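Two Arms on a Kitchen Table

Hsin-yi Fu moved the fruit bowl to the floor in June and it has stayed there. The table it used to sit on now belongs to a pair of robot arms, which she is teaching to tidy cables.

14 shares | 6 comments

Fu repairs audio gear for a living and lives above a bakery in Kalgate. She had never built a robot. What she had was a box of cables under the bench at work, and a habit of spending the first part of every morning pulling them apart. She wanted to know if a machine could do it.

"I thought it would be a weekend," she says. "I took time off for it and everything."

The arms are a kit design, bought secondhand from a member of the Dridoseck workshop across town, and one shoulder motor was bad when they came. She replaced it at the workshop, where there is a proper vise and a drill press, then carried everything home in two trips on the bus. She calls the project Surnon, after the street she grew up on.

The first job she gave it was one thin black cable, dropped on the wood in a heap. The arm has to bring its open fingers down on either side of a strand, close, and lift without dragging the rest along. Cable is hard for this. A block has the same shape every time you put it down, and a cable never does. The strands cross, and their shadows on the tabletop look a lot like more cable.

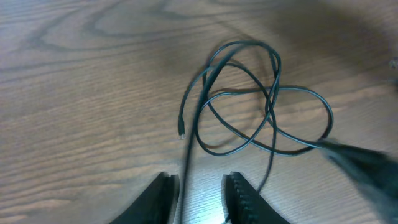
Learning to let go

Fu teaches by moving the arms herself and recording the motion. Her first batch was 80 recordings, made over several evenings with the radio on. The arms learned to grab well enough. They did not learn to release. One would pick up a loop, carry it across the table, and stay there holding it until she cut the power.

The trouble was in her own demonstrations. She had been ending each recording as soon as the cable reached the right spot. She threw out the batch and started again, this time opening the fingers and backing the arm away before she stopped. The second batch had 70 recordings in it. It worked better, though she still keeps a hand near the switch.

The wiring gave her more grief than the software. An arm that swings will pull on its own cable, and for a while she was losing the connection at the elbow several times a night. Now the cable is clipped along the white upper link and left with a wide loop of slack at the joint. Both arms share one black rail along the edge of the table, with green clamps on it.

She has also made the task harder. There are several cables in the pile at once, black ones and a thinner white one, with the plugs left on. Plugs catch on everything. Her best run so far on the mixed pile is 37 minutes, which she could beat by hand without putting down her coffee.

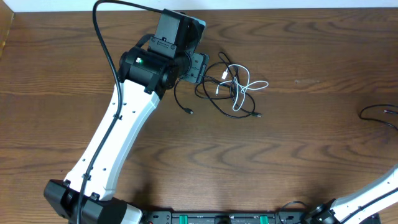
What comes next

Dankwa, the small synth company that sends Fu most of her repair work, has asked to see it. She has told them to wait. She wants the arms to find the end of a cable first and then follow it back through the knot, the way she does it at the bench. At the moment they take hold of whatever strand is closest.

She is also thinking about a second table. Her sister comes to stay in the fall and has asked where they will be eating.

Fu plans to bring Surnon to the next open evening at Dridoseck, if she can work out how to carry it there in one piece. People who want to try moving the arms themselves should bring a cable they don't mind losing for the night.

Sign up for our newsletter and get new features in your inbox. You can unsubscribe at any time.

Contact us | Copyright, all rights reserved | Back to top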